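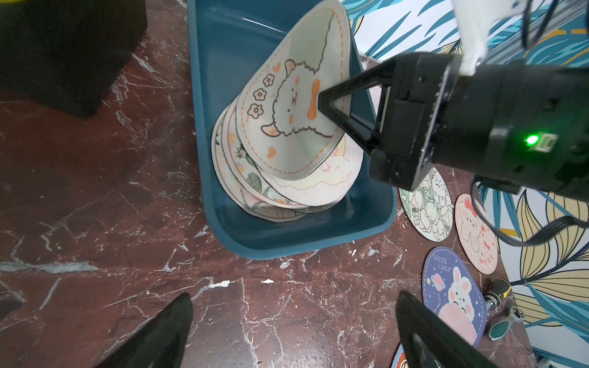
Arkeo wrote under my last piece that a cell should be re-zeroed every morning, faults or no faults. I disagree.

Our two-arm coaster cell ran on that rule until April. Each re-zero moved the joint offsets slightly, and the fingertips never met the tray floor at the same height twice. Fabric is thin. A small height error and the finger presses the stack when it should be picking from it. 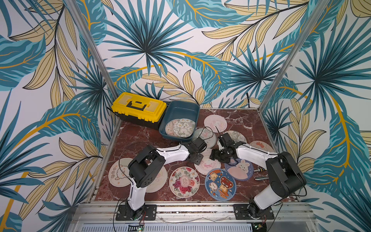
Wiriya

My rule now is to leave the offsets alone and check the mechanics. Every 1000 cycles we go over the gripper screws, then the cable loops at the wrist — a tight loop pulls on the last joint and looks exactly like drift. The check takes nearly 10 minutes with both arms parked. Only if a fingertip is still out do we re-zero, and then one arm at a time.

Daily calibration is popular as it looks like care. I would sooner see a maintenance log with screws in it.

This site uses cookies. Accept | Settings
© Vavov | Contact | Back to top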